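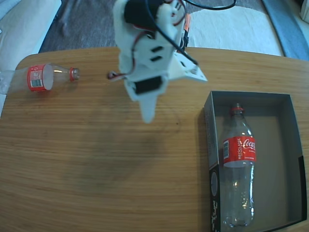

Slide 1. Two clear Coca-Cola bottles and a shallow open box on a wooden table.

Speaker notes: Packing empty bottles in shallow boxes
Rongrong Jin, Pranton reuse workshop, July

Opening
Start with the box, then the bottles. Most of the room will come from shipping and will expect deep cartons. The Woltley depot switched to shallow trays last July and now takes in 2,000 empties a month. Give the number once and move on.

Define terms. "Empty" means drained, cap off, no straw. "Flat" means lying on the side wall, with the neck parallel to the long side of the box. A bottle leaning on the rim is not flat and will be rejected at the Curik counter.

Slide 2. The table
Work surface first. A clear bottle on wood grain is hard to pick out under low light, so people reach for the shoulder and get the neck. Ask who has done this. Wait for hands.

Points to cover:
Wipe the top before each batch. Syrup residue transfers to the outside of the bottle and then to the box.
Keep the box on the same side for the whole shift. We use the right.
Stage bottles on the opposite side, with the middle of the table kept for handling.
Check for dark marks on the wood. A shadow can be ignored. A sticky patch can't.
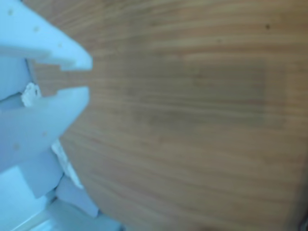 Slide 3. Orientation
A bottle staged on its side has two stable directions, neck in and neck out. We stage neck in, toward the box. The hand then closes on the body and the bottle travels without a turn at the wrist.

Rweyemamu tested both directions on 100 bottles each. Neck out produced 9 drops, neck in produced 8. Say plainly that this is no difference. The reason for the rule is consistency — when two people share a table, they need to stage the same way.

If asked about round tables: a rounded corner is fine, but don't stage there. Bottles roll along the curve.

Slide 4. Staging distance
Place the base close to the table edge with the neck reaching inward. Transparent plastic takes on the color of whatever is under it, and the shoulder is the easiest part to find by eye.
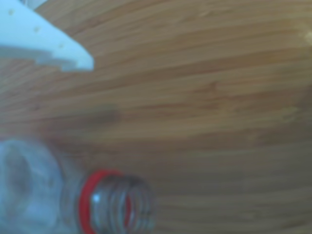
Leave one hand width between staged bottles. Closer than that, lifting one moves the next. Repeat this for the back row, who will be looking at the handout.

Slide 5. Loading the box
First bottle against the long wall. Second bottle alongside it, neck the other way, so the shoulders nest. Do not press down to make a third fit. Pressed bottles spring back in transit and lift the lid.

Questions — allow 8 minutes. Crushing will come up. Answer: the Curik counter accepts whole bottles only. Send questions about deposit rates to the Woltley desk.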